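The long way round to Shezi Park

Ayanda Gumede went 553 minutes without conceding a goal, and would still rather talk about the one that ended it

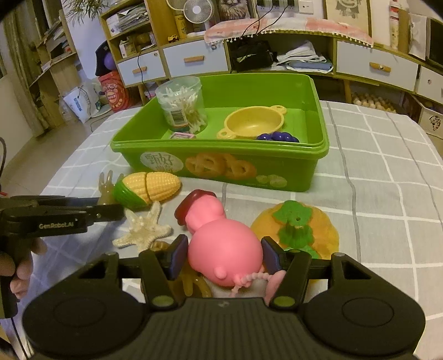 A pink pig in a dark red hat, with a strand of small pink beads.

The goal, if you want to get it out of the way (she does), was a shocker. A Brotard winger tried to cross from somewhere out near the corner flag, the ball came off the side of her boot, and the wind that lives at the northern end of Shezi Park picked it up and carried it over Ayanda Gumede's left shoulder and in off the far post. The winger didn't celebrate for a good second or so. She had already turned around to jog back.

"I was standing exactly where I should have been," Gumede tells me, stirring a flat white that must be stone cold by now. "I've watched it maybe forty times. My feet are right, my hands are right. It's a beautiful bit of goalkeeping with a goal in the middle of it."

It was May, the mist was only just off the oval next door, and Prustelthorpe hadn't let in a goal since the second half of the opening round. They went on to lose that match 2–1, and I've met people in town who can tell you what they were eating when the second one went in. (A sausage in bread, mostly.)

I had driven up expecting to write about the run. Six matches and a bit is a long time for anyone to keep a clean sheet, and in a semi-professional women's league, where half the back four has come straight from a shift, it borders on silly. But Gumede is thirty-four and has been playing in goal since she was eleven, and she has the keeper's habit of steering every conversation back to whatever went wrong. So we talked about the run by way of the fluke, and then about the knee, and then for a very long time about kicking.

The kicking is the part I hadn't understood. When she arrived from the coast four seasons ago she was, by her own cheerful admission, hopeless with the ball at her feet. She would boot everything. The centre backs would jog up to halfway before she'd even picked it up, and the ball would sail over all of them, and back it would come.

Naledi Le Roux, who took over as coach the following winter, put a stop to that. Le Roux played in midfield and thinks like a midfielder, and she has a real horror of giving the ball away. In her first month she banned goal kicks over the halfway line at training, and then, when Gumede started landing them a metre short of it, she moved the line.

"Ayanda was furious with me," Le Roux says. "Properly furious, she didn't speak to me on the bus to Brotard, and that's a two-hour bus. Then she played a ball into our number six, under pressure, with her wrong foot, and we went up the other end and scored. She came over at the whistle and said, 'Don't say anything.' So I didn't."

You can see what it has done for the defence. Watch them for a half and you'll notice how seldom they have to run towards their own goal, and how much of the game is played thirty metres further up than it used to be. Gumede made four saves in the first three matches of the run. Four! I asked whether that bothered her, given the attention, and she laughed so hard the bloke at the next table looked over.

"Mate, I'd love to make none. I'd bring a chair."

The knee is a less funny story. She did it in a pre-season friendly two years ago, landing from a cross she had no need to come for, and spent the best part of ten months getting it back. Pravesh Mtshali, the club's physio, worked with her three mornings a week before his own clinic opened, and he's careful about what he'll claim for it. He says she's lost a little off her spring to the right. She says she's lost a lot, and that she now starts half a step over to make up for it, and that if any strikers are reading this I should take that bit out. (I asked twice. She said leave it in, they'll overthink it.)

It helps that the place has grown up around her. When Gumede signed, Shezi Park had one set of lights and a change room with a door that had to be lifted shut. Detside, the freight company out on the bypass, came on as shirt sponsor and paid for the second lot of lights, and last season the home game against Brotard drew 2933, the biggest crowd the ground has had for football of any sort. Zanele Joubert, the captain, remembers walking out and thinking there must be something else on.

"We had cars parked down past the silos," Joubert says. "My nan couldn't get in. My own nan! She listened to it from the car park and told me afterwards I'd been too quiet."

Joubert is the one who told me about the tape. On the inside of her left glove, before every match, Gumede writes the name of the last player to score past her. Through the run it was the same name for six weeks, gone over in marker each time. The week after Brotard she wrote "wind".

She has one more season in her, she thinks, perhaps two if the knee behaves and Le Roux stops moving lines on her. She has started taking the under-15 keepers on training nights, and I stayed on to watch a session. It was freezing. She had the girls playing short passes along the six-yard box with their weaker feet, over and over, and every time one of them lost patience and hoofed it she walked off and fetched the ball herself, without a word, and rolled it back.

After the better part of 90 minutes she let them take one big kick each. Most went miles. One hit the scoreboard.

"Rubbish," Gumede called out, beaming. "Do it again."

Shared 90 times
4 comments

Pravesh Mkhize
I was there for the Brotard game and it was absolutely a cross. Their whole bench was laughing. Lovely piece, thank you.

northern_end
The wind at that end should get its own squad number.

Jules T.
My daughter is in the under-15s and now does wall passes against our garage with her left foot until the neighbours complain. Never been prouder or more tired.

oldcentrehalf
Good read but a bit light on the back four. Joubert has been the best defender in the league for three years and gets a quote about her nan.

Related
Why every country ground has one bad goalmouth
The two-hour bus: a season of away days
Learning to head the ball at forty
Brotard's teenage wingers and the coach who lets them dribble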